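Category: Community News

Baxter Workshop Opens Shared Workspace to Local Repair Groups

Baxter Workshop has finished refitting its ground-floor room on Nallov Street and will open it to repair and hobby groups from across the Cusham area. Work on the room began in July.

The project added storage, worktables and better use of the wall space. Groups can book the room for up to six hours at a time and may leave supplies on the shelves between visits — labels are required. A session costs $200 for outside groups and is free for registered members of the Jukumley Repair Network, which now has 181 members.

The workshop kept the building's exposed ducts and pipes during the refit. Bookings are taken at the front desk or by phone at extension 263. Groups should bring their own hand tools and remove all trash when they leave.
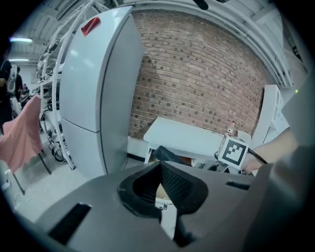
CUSHAM, 10/2/20 — The room has a tall white refrigerator with a separate freezer door, next to a white metal shelving rack for equipment and cables. A low white table stands by the red brick wall. Food for group events may be kept in the refrigerator overnight but must be marked with the group's name.

Contact | © Baxter Workshop | Back to top
6 shares | 0 comments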